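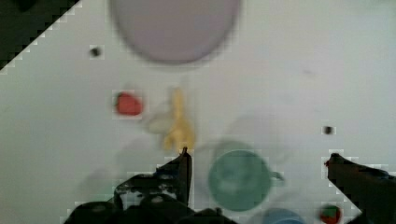

Hi all,

Sorry for the slow reply, I wanted a proper go at the thing before I said anything on the list. Quoting the original question so the newer people can follow:

> On Thursday, February 4, 2021, a list member wrote:
>
> Has anyone here had a go at the Grirkus tabletop bundle? Ranex are offering it on a 30-day trial and the Lornono makerspace is thinking about putting its hand up for one. We've got a bit of grant money left but it has to be spent by July. What I'm after:
>
> - is the arm any good for small soft stuff, or is it all demos with wooden blocks
> - what is the wrist camera like
> - do you really need the Poon software or can you drive it with your own
> - how much bench does it eat
>
> Not fussed about speed. It'll mostly be high school kids and a few of us retirees mucking about on a weeknight.

Right, so we took up the trial at our place and I've had most of the hands-on time with it. I'll go through your questions more or less in order, with some wandering.

Small soft stuff first. We set it up with toy kitchen gear, all play food and dishes, and I'd recommend you do the same because it's cheap and it shows up the faults quickly. The banana is my favourite test (it's the kind with peel flaps) and it's a mongrel of a thing to pick up. Go in from the side and you tend to push a flap along in front of you. Come straight down over the middle with the fingers nearly open and it's a reasonable bet. The strawberries were easier than I'd feared! They're little, so if you're off by a fingertip you get nothing, but once you're lined up the grip is gentle and it holds. The default grip force is set too high for my liking. There's a slider for it in Poon, second tab, and I leave it well under halfway for anything you wouldn't want to squash. 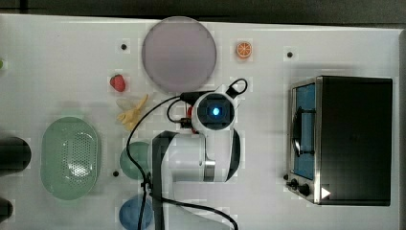
*Arm reaching up the middle, gripper just short of the lavender plate, with the banana off to its left.*

The plate beat me for days, by the way. A flat plate on a slippery white table gives the fingers nothing to get under, and my first approach was to shove it to the edge of the bench and grab the overhang, which works right up until it doesn't. What I do now is tip the wrist over, take hold of the rim and lift that side first. The manual has a page on rims but it's filed under "Containers", so of course I found it a fortnight after I needed it.

Cables. Nobody asked, but I'm going to complain about them anyway! They hang outside the arm near the wrist and they sweep over whatever you've laid out. I've dragged a mug halfway across the table with the cable while watching the fingers like a hawk and feeling very pleased with myself. Ranex sell a clip set that is supposed to tidy this up. I haven't tried it. A few hook-and-loop ties further back along the arm helped, but leave plenty of slack at the wrist or it'll pull tight when you rotate.

Wrist camera: fine for lining up, not much chop for anything else. It's soft, and things near the top of the view go quite blurry, so a plate can be a pale purple smudge while you're trying to work out where its rim is. You do get both fingers in view the whole time and that's worth a lot more than sharpness, I found. For judging distance I gave up on it and went off the overhead view. If you can mount a second camera straight above the bench, do it before anything else, you'll enjoy the whole business twice as much. Get the lighting sorted while you're up the ladder too, white benches throw a fair bit of glare. 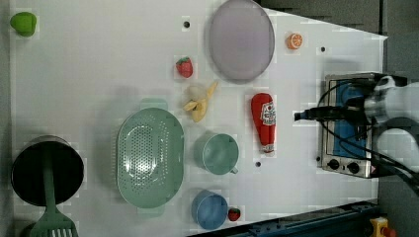 Which brings me to where you put the toaster oven, if you go for the kitchen layout. I'd had ours well in from the edge at first and it was forever in the way of the elbow. Over to the right, door facing the middle, is the arrangement I've stuck with. You want a good stretch of clear table in front of the door, because the gripper has to come at the handle and then back away with the door swinging down after it. I haven't got the door business reliable yet. I can do it by hand control most times, but the recorded version misses the handle if the oven has been bumped even slightly, and kids will bump it. Tape marks on the table, I suppose, or bolt it down.

Keep the emergency stop where a standing person can reach it without leaning over the table. Sounds obvious, I know, but I did have it on the wrong side for the first week.

Now Poon. You can drive the arm without it, the interface is documented and a mate got it moving from his own code in an evening. But the recording side of Poon is the good bit, and I'd miss it. You steer the arm through a job, it saves the run, and you can trim the faffing about at each end. What I don't like is that the trial licence caps you at 16 saved runs and then makes you delete one before it'll record another. It doesn't warn you either! I did what I thought was my best ever mug-to-colander run and it simply wasn't there afterwards. Export as you go.

Bench space: allow more than the brochure says. The base itself doesn't take much, but the arm folds back past it, and you'll want somewhere to park the bits you aren't using. We ended up with things lined along the side of the bench and it still feels crowded when you've got the pot and the bowls out too.
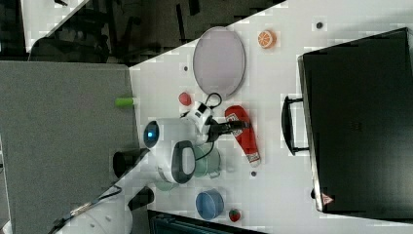

*Ketchup bottle under the finger, mug just below the gripper.*

The bottle is a good beginner job for your weeknight crowd, come to think of it. It's big and bright and it lies there on its side, and people feel like they've done something when they get hold of it. Go for the middle of the body, away from the cap. It does like to roll, so bring both fingers down before you close.

Money. We were quoted $3,000 to keep the bundle at the end of the trial, and that didn't include the oven or any of the toy food, just the arm, the gripper, the wrist camera and a year of Poon. Freight was extra both times, out and back. Ask about that in writing because I had 2 different answers by phone. Support has been decent, I'll give them that. I sent a grumpy email about the grip force and had a sensible reply by the next arvo.

Would I buy it? For our place I'm leaning yes, if they'll lift the cap on saved runs. For yours I'd take the trial at least and put the teenagers on it straight away, they'll be better than us by the second session.

If anyone wants my Poon settings, email me off-list and I'll send the file. And has anybody tried those cable clips?

Cheers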